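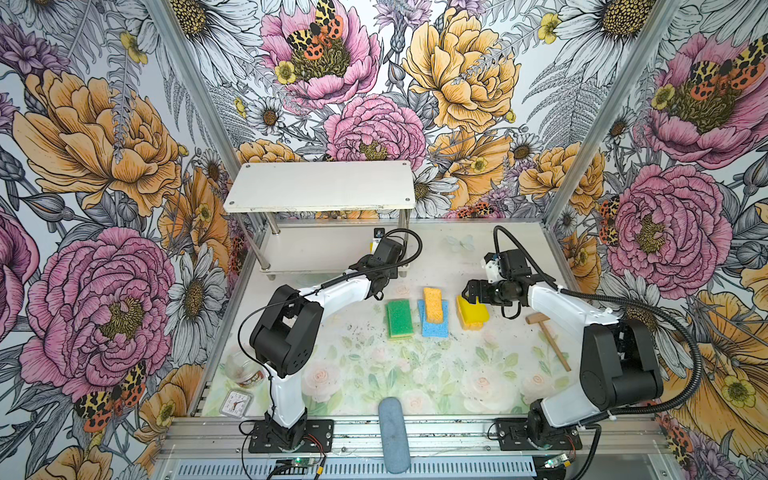
Learning > Young Readers > Music and Stage > How a Concert Tour Works

Stories | Explainers | Word List | For Teachers

Print this page
E-mail this page

How a Concert Tour Works

When a singer travels from town to town to give concerts, the trip is called a tour. A tour may last one week or more than a year. Some singers play in large sports arenas, and others play in small theaters or at county fairs. This page explains how a tour is planned and who does the work. The examples come from a tour by the country singer Sveva Caruso, who played in theaters with a band of five musicians.

Choosing the towns

The first person to work on a tour is usually the booking agent. A booking agent calls theaters and asks which nights are free. The agent also asks how many seats each theater has and how much it costs to use the building for one night.

The list of towns is called the route. A good route moves from one town to the next without long trips back and forth. This is harder than it sounds. A theater may be free only on a night when the singer is due to be far away. Carmela Carbone, the booking agent for the Caruso tour, began her calls in November for concerts that would take place the next summer. The longest drive on her route was 471 miles. She left a day with no concert after it so that the drivers and the band could rest.

One stop on the route was the Trumetti Theater, which has 715 seats. The agent and the theater sign a paper called a contract. It says when the singer will arrive, how long the concert will be, and how the ticket money will be shared.

Selling the tickets

Once the route is set, the tour is announced. Posters go up, and radio stations may talk about the concerts. Then tickets go on sale.

Not every seat has the same price. Seats close to the stage often cost more. A few seats may be kept back for the families of the band or for people who won a radio contest. These are called held seats. If they are not needed, they may be sold on the day of the concert.

The money from tickets does not all go to the singer. Part of it pays for the building. Part of it pays the musicians, the drivers, and the crew, and part of it pays for fuel, hotels, and food. The singer is paid from what is left, or receives an amount that was agreed on in the contract.

People who travel with a tour

The tour manager is in charge of each day. Willy Prins, the tour manager for Sveva Caruso, writes a page called a day sheet and gives a copy to every person on the tour. The day sheet lists the times for meals, practice, and the concert, along with the address of the hotel.

The sound engineer makes sure that the voices and instruments can be heard clearly. On this tour the sound equipment was rented from a company called Vindix. The lighting designer, Tiziana Marino, decided which lights would shine during each song. She planned more than 88 lighting changes for one concert.

People who set up and take down the equipment are called the crew, or sometimes roadies. They often wear black clothes so that the audience will not notice them in the dark.

There may also be an opening act. This is a singer or band who plays first, before the main performer. The opening act on the Caruso tour was a duo named Cutance. Playing first is a way for new performers to be heard by people who do not know their songs yet.

A day on tour

The day of a concert starts long before the audience arrives. A day sheet for a theater concert might look like this:

9:00 a.m. — Truck arrives and the crew unloads. This is called the load-in.
12:00 noon — Lunch for the crew.
3:00 p.m. — Sound check. The band plays parts of a few songs while the engineer listens from different places in the theater.
6:30 p.m. — Doors open to the audience.
7:30 p.m. — Opening act.
8:30 p.m. — Main concert.
10:15 p.m. — Load-out. The crew packs the truck again.

After the load-out, the band may sleep at a hotel or on a bus with beds in it. The beds on a tour bus are called bunks. They are narrow, and each one has a curtain.

The set list

The songs that will be played, written in order, are called the set list. Copies are taped to the floor of the stage where the musicians can read them. Singers often begin with a fast song and save a well-known one for the end. If the audience keeps clapping after the last song, the singer may come back to play again. The extra song is called an encore. Many encores are planned ahead of time — they are even written on the set list.

Words to know

Booking agent: a person who arranges concerts for a performer.
Contract: a written agreement.
Encore: an extra song played after the end of a concert.
Route: the list of towns on a tour, in order.
Venue: any place where a concert is held.

Something to try

Use a road map to plan a route through five towns in your state. No drive may be longer than 200 miles. Write the towns in order and add up the miles. Then suppose that the theater in the third town is closed that week, and plan the route again.

Text by Carmela Cirillo

Print this page
E-mail this page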